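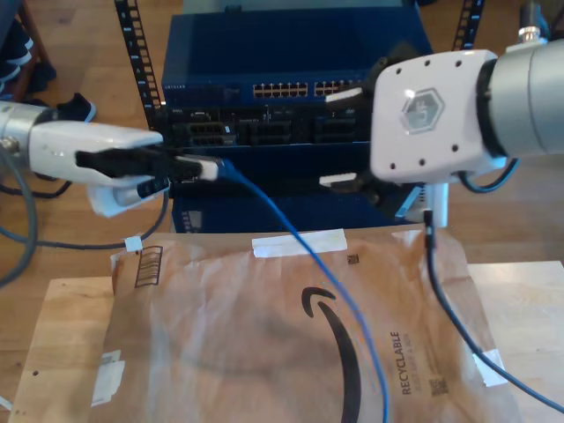
Chapitre 6
Enseignement d'une tâche par télécommande

Le présent chapitre concerne le logiciel Drandden Aranda utilisé avec une cellule à deux bras et un poste de commande à deux poignées. Il suppose que les bras sont installés, étalonnés et reconnus par le contrôleur (voir chapitre 4). L'enseignement par guidage manuel est traité en 6.6.

La tâche de référence est la manipulation d'un cordon Ethernet court : saisie du connecteur RJ45 sur la table, présentation devant le commutateur monté en baie, insertion dans un port, relâchement. Les réglages indiqués conviennent aux autres cordons de brassage en cuivre. Pour les jarretières optiques, consulter le supplément Turkwood.

6.1 Conditions préalables

Avant d'ouvrir une session, vérifier les points suivants :

– l'arrêt d'urgence est accessible depuis le siège de l'opérateur ;
– les deux préhenseurs sont ouverts et les bras se trouvent en position de repos ;
– les doigts ne présentent ni fissure ni dépôt d'adhésif ;
– la baie est immobilisée et les rails sont d'aplomb ;
– les équipements de la baie sont hors tension, sauf si la tâche exige un contrôle de liaison ;
– le disque d'enregistrement dispose d'au moins 70 Go libres.

ATTENTION
Personne ne doit entrer dans le volume de travail lorsque le mode Suivi est actif. Le passage en mode Pause ne coupe pas l'alimentation des moteurs. Toute intervention sur la table ou dans la baie s'effectue bras verrouillés, voyant de verrouillage allumé sur le poste de commande.

6.2 Préparation du plan de travail

1. Placer le plateau en bois entre les bras et la baie. L'ensemble du plateau doit être visible par la caméra de supervision.

2. Poser l'enveloppe de fond à plat sur le plateau. Une enveloppe d'expédition en papier brun convient. Le côté imprimé peut rester sur le dessus, à condition de ne plus être retourné avant la fin de la série.

3. Fixer l'enveloppe au plateau avec de l'adhésif blanc. Lisser du centre vers les bords. Un pli sous le connecteur modifie la hauteur de prise et provoque des saisies de travers.

4. Poser le cordon sur l'enveloppe, en arc lâche, sans nœud ni torsion. Les deux connecteurs reposent sur le papier.

5. Dégager les câbles des bras. Aucun câble d'alimentation ou de signal ne doit passer sous le cordon à saisir. Contrôler le passage des câbles en amenant chaque bras à ses limites de course, à vitesse réduite.

Remarque – La position du cordon doit varier d'une démonstration à l'autre. Une série enregistrée avec un cordon toujours placé au même endroit donne un modèle qui échoue dès que l'arc est décalé. Déplacer et retourner le cordon entre deux prises ; laisser l'enveloppe en place.

6.3 Ouverture de la session

1. Mettre le contrôleur sous tension, puis le poste de commande. L'ordre inverse déclenche le défaut « Maître sans esclave », qui s'acquitte par un redémarrage du poste.

2. Dans Aranda, ouvrir Projet > Nouvelle tâche. Saisir un intitulé décrivant l'action et l'objet : « brancher cordon, commutateur haut de baie ». L'intitulé est enregistré avec chaque démonstration et ne peut pas être modifié après le premier enregistrement validé.

3. Sélectionner le profil Cordon souple. Ce profil fixe la fréquence d'enregistrement à 100 Hz et active la limitation d'effort aux doigts.

4. Vérifier les vues de caméra. Chaque vue doit être nette dans la zone de saisie et dans la zone d'insertion. Désactiver l'exposition automatique une fois l'éclairage réglé : le couvercle des appareils et le papier renvoient la lumière différemment selon la position des bras.

5. Prendre les deux poignées et les amener dans la posture affichée à l'écran. Lorsque les silhouettes se superposent, appuyer sur la pédale gauche. Les bras passent en mode Suivi.

ATTENTION
Ne jamais forcer l'alignement des poignées. Si l'écart persiste, relâcher la pédale, ramener les bras au repos et reprendre à l'étape 5. Un couplage forcé entraîne un mouvement brusque des deux bras.

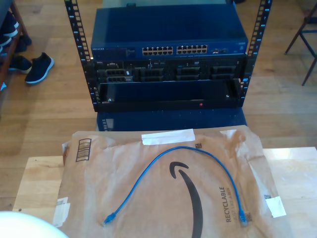
6.4 ENREGISTREMENT D'UNE DÉMONSTRATION

État initial : bras écartés du cordon, doigts ouverts, cordon posé sur l'enveloppe, aucun cordon dans les ports du commutateur.

1. Appuyer sur la pédale droite. Le témoin d'enregistrement s'affiche. Rester immobile jusqu'au signal sonore, émis après 3 secondes ; cette phase sert à caler les horodatages des caméras et des codeurs.

2. Approcher le préhenseur du connecteur le plus proche. Descendre à la verticale, doigts orientés de part et d'autre du corps du connecteur. Ne pas saisir par la gaine du câble.

3. Fermer les doigts lentement jusqu'au contact, puis maintenir la gâchette. L'effort affiché doit se stabiliser dans la zone verte. Au-delà, le languette de verrouillage risque d'être écrasée.

4. Soulever le connecteur. Le câble doit rester libre sur toute sa longueur ; s'il accroche le bord de l'enveloppe ou un câble voisin, abandonner la démonstration (étape 9).

5. Si la languette n'est pas orientée dans le sens du port, utiliser le second bras pour reprendre le connecteur. Présenter les deux préhenseurs face à face, fermer le second, attendre la stabilisation de l'effort, ouvrir le premier. Un intervalle trop court entre fermeture et ouverture est la première cause de chute.

6. Amener le connecteur devant le port choisi. Marquer un arrêt bref dans l'axe du port avant d'avancer. L'arrêt doit figurer dans toutes les démonstrations de la série ou dans aucune.

7. Insérer le connecteur d'un mouvement continu. Le verrouillage se traduit par une chute de l'effort axial sur le graphe. Ne pas secouer la poignée pour trouver l'entrée du port : les oscillations sont enregistrées et seront reproduites.

8. Ouvrir les doigts, reculer dans l'axe, revenir à la posture de départ et appuyer sur la pédale droite. Choisir Valider.

9. En cas de chute, de choc ou d'accrochage, appuyer sur la pédale droite et choisir Rejeter. Les données rejetées restent dans le dossier « rejets » du projet jusqu'à la clôture de la session.

Remarque – Une hésitation suivie d'une correction propre n'est pas un motif de rejet. Les reprises courtes sont utiles à l'apprentissage lorsqu'elles aboutissent. En revanche, une démonstration contenant une reprise de prise à l'aveugle, connecteur masqué dans toutes les vues, doit être rejetée.

Remarque – Le choix du port est libre sauf indication contraire dans le plan de collecte. Si un port est imposé, l'inscrire dans le champ Cible avant l'enregistrement. Le champ Cible n'est pas rempli automatiquement.

6.5 Remise en état entre deux démonstrations

1. Ramener les bras au repos et verrouiller.

2. Débrancher le cordon à la main en appuyant sur la languette. Ne pas tirer sur le câble.

3. Examiner les deux connecteurs. Remplacer le cordon si une languette est blanchie, tordue ou cassée. Noter le remplacement dans le journal de session.

4. Reposer le cordon dans une nouvelle configuration (voir 6.2).

5. Contrôler l'adhésif et la planéité de l'enveloppe. Si elle a glissé, la remettre en place avant de continuer. Une enveloppe déchirée est remplacée par un modèle de même teinte.

6. Vérifier que la baie n'a pas bougé. Si un appareil ou un tiroir de la baie a été déplacé, ouvrir une nouvelle série.

Durée de session : l'opérateur quitte le poste après 4 séries consécutives au plus. La précision d'insertion baisse nettement avec la fatigue du poignet, y compris chez les opérateurs expérimentés.

6.6 Guidage manuel

Le guidage manuel consiste à déplacer le bras en le tenant par le poignet, moteurs en compensation de gravité. Il convient à l'enseignement des points d'approche et des dégagements. Il est déconseillé pour l'insertion : la main de l'opérateur masque le connecteur dans les vues et l'effort mesuré aux doigts est faussé.

1. Verrouiller le bras qui n'est pas guidé.

2. Dans Aranda, choisir Mode > Compensation. Soutenir le bras avant de confirmer.

3. Déplacer le bras jusqu'au point voulu. Appuyer sur le bouton de poignet pour mémoriser.

4. Quitter le mode Compensation avant de lâcher le bras.

ATTENTION
Si la charge déclarée du préhenseur est incorrecte, le bras descend ou remonte dès l'activation de la compensation. Contrôler la valeur après tout changement de doigts.

Les points mémorisés par guidage et les trajectoires issues du poste de commande sont conservés dans des fichiers distincts. Ne pas les fusionner dans un même jeu d'apprentissage.

6.7 Contrôle et export de la série

1. Ouvrir Série > Relecture. Visionner au minimum la première et la dernière démonstration, plus toutes celles que le logiciel marque d'un triangle orange (perte d'image, effort hors limite, durée anormale).

2. Vérifier la synchronisation : la fermeture des doigts à l'image et la montée de l'effort sur le graphe doivent coïncider. En cas de décalage visible, ne pas exporter la série et refaire le calage des caméras.

3. Renseigner le type de cordon, l'opérateur (code) et l'éclairage.

4. Choisir Exporter > Format Nallosberg. L'export ne comprend pas les rejets. L'option Inclure les échecs annotés n'est disponible que si chaque rejet porte un motif.

5. Attendre le message « Somme de contrôle vérifiée » avant de retirer le disque.

6.8 Défauts courants

Les doigts se ferment mais le connecteur pivote.
Prise trop en arrière, près de la gaine. Reprendre sur le corps du connecteur. Nettoyer les patins noirs à l'alcool isopropylique.

Le bras suit la poignée avec retard.
Charge réseau trop élevée sur la liaison du poste. Fermer la relecture et les transferts en cours. Ne pas faire passer le flux de commande par un commutateur utilisé comme cible de la tâche.

Défaut « Effort aux doigts » à l'insertion.
Connecteur présenté à l'envers ou de biais. Reculer dans l'axe, acquitter, rejeter la démonstration.

Une vue se fige pendant l'enregistrement.
Câble de caméra tendu par le mouvement du bras. Verrouiller, redonner du mou, contrôler la fixation au poignet.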